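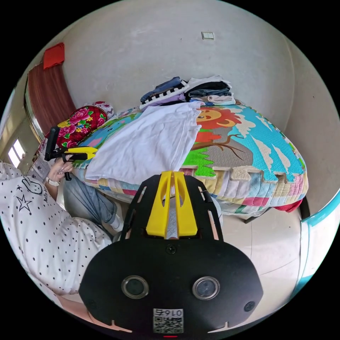 Dobra sobre a cama: tapete de encaixe como superfície de trabalho, peça branca aberta e duas pilhas ao fundo.

Perguntas frequentes: dobrar e empilhar roupa sobre a cama

Esta página reúne as dúvidas recebidas pelo serviço de apoio da Firgate sobre a dobra de roupa em quartos sem mesa nem bancada. Aplica-se a roupa de uso diário, já seca. Para roupa de cama e toalhas de banho, consulte a página própria. Para fatos, casacos estruturados e vestidos forrados, recomenda-se cabide.

SUPERFÍCIE DE TRABALHO

Posso dobrar diretamente sobre a colcha?

Pode, mas o resultado é menos regular. Uma colcha acolchoada ou de retalhos cede sob a mão e tem costuras em relevo, que desviam a linha de dobra. Em malhas finas o desvio nota-se logo na segunda dobra. Em ganga é pouco relevante.

O que devo colocar por cima da cama?

Qualquer superfície plana, limpa e leve que cubra a zona de trabalho. Um tapete infantil de espuma com peças de encaixe serve bem: distribui a pressão da mão, não escorrega com facilidade sobre tecido e retira-se inteiro no fim. Uma placa de cartão canelado também funciona, desde que não tenha vincos. Toalhas e mantas não resolvem o problema, porque acompanham o relevo que está por baixo.

O desenho impresso do tapete pode manchar a roupa?

Num tapete em bom estado, com a roupa seca, a transferência de cor é improvável. O risco aumenta com roupa húmida e com tapetes desgastados. Teste: passe um pano branco ligeiramente humedecido sobre a zona de cor mais intensa e observe-o. Se o pano sair com cor, vire o tapete ou cubra-o com um lençol liso bem esticado.

O rebordo dentado do tapete interfere?

Só quando a peça de roupa assenta sobre ele. Os recortes prendem malhas abertas, rendas e atilhos. Mantenha a roupa afastada do rebordo ou aplique as tiras de remate, se o tapete as tiver.

Tenho de fazer a cama antes?

Sim. Estique o lençol e a colcha e encoste as almofadas à cabeceira. Uma almofada no meio da superfície reduz a área útil e acaba por servir de apoio às pilhas, que tombam. A colcha pode ficar pendente na lateral, o que não afeta a dobra.

Qual é a altura correta da superfície?

Depende da postura. A maioria das camas é baixa para trabalhar de pé, o que obriga a fletir as costas. Para sessões com mais de 15 peças, trabalhe sentado ao lado da cama, com um pé assente no chão. Se preferir ficar de pé, divida a roupa em séries curtas.

Que luz é necessária?

Luz lateral, de preferência natural. A luz de uma janela ao lado da cama faz sombra nas rugas e permite corrigi-las antes da dobra. A luz de teto, sozinha, achata o relevo. Abra a cortina do lado da cama antes de começar.

DOBRA

Qual é a sequência para uma peça branca de algodão?

Uma t-shirt ou camisola segue estes passos:
Estender a peça com a frente para baixo, costuras laterais alinhadas.
Alisar do centro para as bordas, com a palma aberta.
Dobrar um lado até um terço da largura e recuar a manga sobre a dobra.
Repetir do outro lado.
Dobrar a bainha até metade do comprimento e depois outra vez.
Virar, com o decote para cima.

O tecido branco mostra qualquer resíduo da superfície. Limpe o tapete antes e comece pelas peças claras.

Como dobro calças de ganga?

Perna sobre perna, com o gancho metido para dentro, de modo a obter um retângulo. Dobre a bainha até à cintura, sem chegar à borda, e feche em terços. A ganga escura de compra recente pode largar corante. Nas primeiras lavagens, não a empilhe em contacto com peças brancas.

E as peças às riscas?

As riscas servem de guia. Numa peça de riscas horizontais, faça coincidir as riscas da parte dobrada com as da parte de baixo. Se não coincidirem, a dobra está torta ou a peça deformou na secagem. No segundo caso, não force: alinhe pela costura lateral.

Vale a pena usar uma placa de dobrar?

Para camisolas e t-shirts de tamanho semelhante, sim. A placa uniformiza a largura e reduz o tempo por peça. Para roupa de criança, calças e peças de corte irregular, a vantagem desaparece. A placa Sasach trabalha sobre espuma sem oscilar. Sobre um colchão macio, sem base, as abas laterais prendem na colcha.

Devo passar a ferro antes de dobrar?

Apenas as peças que vincam de forma visível, como popelina e linho. As malhas dispensam ferro se forem dobradas pouco depois de secas. Nunca passe a ferro sobre um tapete de espuma: o material deforma com o calor. Deixe arrefecer a peça passada antes de a dobrar, caso contrário o vinco fixa.

Como trato estampados e aplicações?

Evite que a linha de dobra atravesse o estampado. Em estampados plastificados espessos, uma dobra permanente acaba por abrir fissuras. Se não houver alternativa, enrole a peça com o estampado para fora.

EMPILHAMENTO

Quantas pilhas devo fazer?

Duas chegam para a maior parte das cargas domésticas. Com três ou mais, o espaço livre sobre uma cama individual torna-se insuficiente para abrir uma camisola adulta.

Qual é o critério de separação?

O destino no armário. Peças que vão para a mesma gaveta ficam na mesma pilha. Separar por cor é útil apenas quando existe risco de transferência de corante. Misturar numa pilha branco, preto, cinzento e rosa-claro não tem inconveniente se as cores forem estáveis e as peças estiverem secas.

Qual é a altura máxima de uma pilha?

Sobre espuma e colchão, 7 peças dobradas. Acima disso a pilha inclina com qualquer movimento da cama. Numa prateleira rígida o limite é maior e depende do vão disponível.

Onde coloco as pilhas durante o trabalho?

Atrás da peça que está a ser dobrada, do lado oposto ao seu. Assim o braço não passa por cima das pilhas ao alisar a peça seguinte, e a zona da frente fica livre. Não as encoste à almofada, que cede e desequilibra a base.

Que peças ficam por baixo?

As mais pesadas e largas: ganga, sarja, malha grossa. As leves e escorregadias, como viscose e poliamida, ficam no topo. Uma peça escorregadia a meio da pilha funciona como plano de deslizamento, e tudo o que está acima tende a sair do lugar no transporte.

A borda dobrada fica virada para que lado?

Para a frente do armário. Facilita a contagem e permite retirar uma peça sem abrir as restantes. Alterne a orientação apenas quando o decote ou a cintura criar altura excessiva de um dos lados.

ARRUMAÇÃO

Como transporto as pilhas sem as desfazer?

Uma mão por baixo, outra por cima, uma pilha de cada vez. Para distâncias maiores use um tabuleiro rígido. O tabuleiro Karnar (ref. 889) aceita duas pilhas lado a lado e tem rebordo baixo na frente, o que permite deslizar a roupa para a prateleira. Não levante o próprio tapete com a roupa em cima: as peças de encaixe separam-se.

A dobra sobre a cama é compatível com arrumação vertical em gaveta?

Sim, com uma dobra adicional. Dobre a peça já fechada em terços até ficar de pé sem apoio. Se cair, está demasiado larga para a altura. As divisórias Ebihara são ajustáveis e mantêm a fila direita quando a gaveta não está cheia. Em gavetas muito baixas, mantenha o empilhamento horizontal.

Posso deixar as pilhas sobre a cama até ao dia seguinte?

Não é aconselhável. A roupa absorve humidade e pó e vinca sob o próprio peso em superfícies macias. Junto a uma janela com sol direto há ainda risco de descoloração desigual nas bordas expostas. Se tiver de interromper, passe as pilhas para uma cadeira de assento rígido.

O que faço às peças que não têm par ou lugar definido?

Reserve-as no canto dos pés da cama e trate-as no fim. Interromper a dobra para procurar o lugar de uma peça isolada é a causa mais comum de pilhas incompletas.

MANUTENÇÃO DO TAPETE

Como o limpo?

Pano húmido e detergente neutro, sem esfregar a face impressa. Seque na horizontal, à sombra. As juntas acumulam cotão. Desencaixe as peças uma vez por mês e aspire os recortes.

Posso usar o mesmo tapete no chão e na cama?

Pode, com limpeza das duas faces entre utilizações. A face que esteve em contacto com o chão suja a colcha. Se a utilização for frequente, é preferível reservar um tapete para a roupa.

Como o guardo?

Desmontado e na horizontal. Enrolado durante semanas, ganha curvatura e deixa de assentar nas pontas. Se já estiver curvo, deixe-o de um dia para o outro sob o colchão, com a face impressa para baixo.

Quando devo substituí-lo?

Quando a superfície apresentar cortes, a cor sair no teste do pano branco ou os encaixes deixarem de fechar. Pequenas marcas de compressão não afetam a dobra.

A sua dúvida não consta desta página?

Utilize o formulário de contacto da Firgate e indique o tipo de peça, o tecido e a superfície utilizada. As mensagens recebidas depois das 17h de sexta-feira são tratadas na semana seguinte.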